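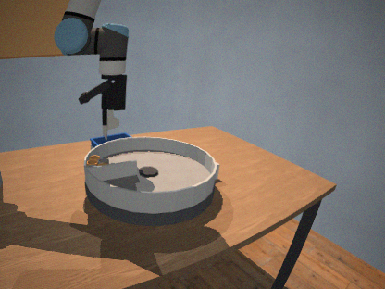 Demonstrators wanted: remote operation of a simulated robot arm (casual, paid)

Prometti is looking for 17 people to show a robot arm how to do small, dull things properly. The work runs out of our Milton office from November, with a second intake if the first lot survive the chair.

The job

You sit at a desk with a hand controller and a screen. On the screen is a simulated arm above a table. You move your hand, the arm moves its gripper, and every joint angle along the way gets recorded as an example for a learning model to copy. You do the task, the table resets, the objects turn up somewhere slightly different, and you do it again. If you have ever taught a teenager to stack a dishwasher you will recognise the rhythm, though the arm sulks less.

Most of the first block is tabletop work: reaching down into a shallow round tray, lining the fingers up over something small, closing them, lifting, and letting go where the task card tells you to. It sounds like nothing. The rim of a tray is a surprisingly good obstacle, and a divider standing inside one is better still. Expect to spend your first morning clipping both.

Later blocks move to Insaurralde, our own task set, which has longer sequences and a fair bit of opening and closing things. There is a smaller amount of hand guiding on a real arm, where you take hold of it and walk it through the motion yourself. That part is optional and is offered to people who have finished the tabletop block.

What we want from a demonstration

Smooth, deliberate and a bit boring. We don't need fast. Operators who race tend to produce recordings full of little panicked corrections, and the model copies those with great loyalty. If you fumble a grasp, recover the way a sensible person would and carry on. We keep plenty of recoveries. We don't keep the ones where somebody gets cross and starts shoving the objects about, entertaining as they are to review.

You would suit this if you

– are 18 or over and can legally work in Australia
– can sit with one repetitive task for 45 minutes and still care on the last go
– have reasonable depth perception on a flat screen (we test this, kindly)
– can write two plain sentences about what went wrong
– don't need to be told you're doing brilliantly every five minutes

No robotics background required. Some of our best operators have come from dressmaking, crane driving and cake decorating. Gamers are welcome and should know that the arm has no jump button.

Left-handers are very welcome. Half the controllers are set up that way and they are sick of gathering dust. If you use a wheelchair, have limited grip or want a different chair or desk height, say so in your application and we'll sort the station before you arrive.

It won't suit you if you get motion sick from moving cameras, or if you have a wrist or shoulder injury that is currently cranky. Please let it settle and apply for the next round.

Hours and pay

Shifts are 2 hours, morning or afternoon, with a proper break in the middle. Most people do three a week. The casual hourly rate is set out in full in the offer letter, super on top, and training is paid at the same rate as everything else. You're paid for your time and never per demonstration – we tried it the other way once and got a great many very quick, very terrible demonstrations.

The first block is 134 demonstrations per person, spread over as many shifts as it takes. There's no prize for finishing early.

What we record

The arm's movements, your controller inputs and the simulated view. No face, no voice, no webcam. Your recordings carry an operator number and your name is stored separately. You can withdraw during the block and ask us to delete your data up to the point where it goes into training. After that we can't unpick it, and the consent form says so in large type.

How to apply

Fill in the short form on the Prometti careers page. Choose "Demonstrator, Milton" from the list; the one called "Flastex" is a different job and involves a forklift licence. No cover letter, please. Tell us instead about something fiddly you do well with your hands, in a paragraph or less.

Shortlisted people come in for a paid trial on a Wednesday. Bring photo ID and glasses if you wear them. Tea is supplied. The biscuits are first in, best dressed.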